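Visit to the Prumholm workshop, August

Olima opened its Prumholm workshop to visitors for one afternoon in August. I went because our own plant is looking at robots for small parts, and I wanted to see how the training data gets made. The company makes arms that learn a task from recorded examples, and the recording is done in this building.

We were let in at 2 p.m. and given a short talk in the hallway. The current project is called Brusus. The goal is to pick up small blocks and set them down where they are wanted, without anyone writing out the motion step by step. A person guides the arms through the job, the cameras and joint positions are saved, and the run becomes one example. The set stood at 2,470 examples on the day I was there. A good shift adds 200.

The work is done at a wooden table, with the blocks kept in a clear plastic tray. The fingers have orange ribbed pads on white printed parts, and there is a camera down at the wrist, so each run is also stored from the gripper's side. 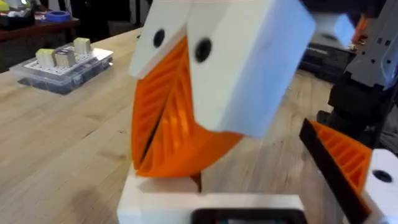 Wickramasinghe said the wrist view matters more than visitors expect, and that if she had to give up one camera it would be the overhead one. She added that the clumsy runs are kept too, as long as the block ends up in the right place, so that the model sees how a bad grasp gets fixed. Runs where the operator gives up go in a separate folder.

I asked how long an operator can keep at it. The answer was 3 hours, with breaks, before the motions start to get sloppy - and sloppy in the same way every time, which the model then picks up. They change operators at that point and move the tray to a new spot.

Parking is behind the building, and the entrance is on the side street. Bring closed shoes. Visitors in sandals had to stay in the hallway.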